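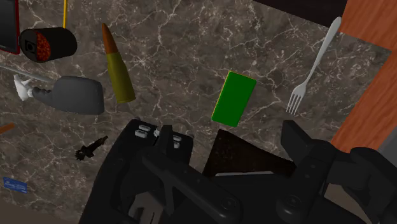

A green block, fork and a good deal else on the marble counter, from right up at the gripper.

So it's Wednesday night and I'm rewriting our house rules for the simulated kitchen again. I know, I know. But Margaux Coste asked me last week which version of the rules the Nistisix runs were done under, and I had to dig through three old emails to tell her. Embarrassing!

The biggest change is about clutter. We used to let everybody drop whatever they liked onto the counter, and people got creative (there's a rifle cartridge in our object library, and a car mirror, don't ask me who picks these). I'm fine with odd objects — I like them, even — but the list of what's in the scene now has to be saved before the arm moves. Every item, with its starting position. If you add a fork halfway through your morning, that's a new scene and it gets a new number.

Rule two is the random seed. Write it down. Anatole Delorme lost 14 good runs in November by trusting he'd remember it, and he has a much better memory than I do.

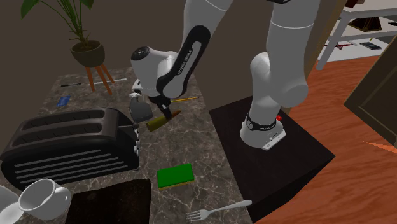
Then there's the one we argued over for most of a lunch, which is when you're allowed to stop a run. My rule now says you stop for a collision with the base or the counter and for nothing else. An ugly grasp stays in. A dropped sponge stays in too. Duyên La wanted a 20 second limit on top of that and I gave in, mostly so we could all go back to our desks.

Reporting is simple enough: 100 runs per task, failures in the same table as everything else, and you say which camera views you used. Close-up and wide views get separate folders, please, with the same run number on both.

I still haven't settled what to do with the old Wihongi set. There are 398 runs in there with no object lists at all, and I'd hate to throw them out... For now they're in a folder marked "old rules" and I'll ask Margaux on Monday.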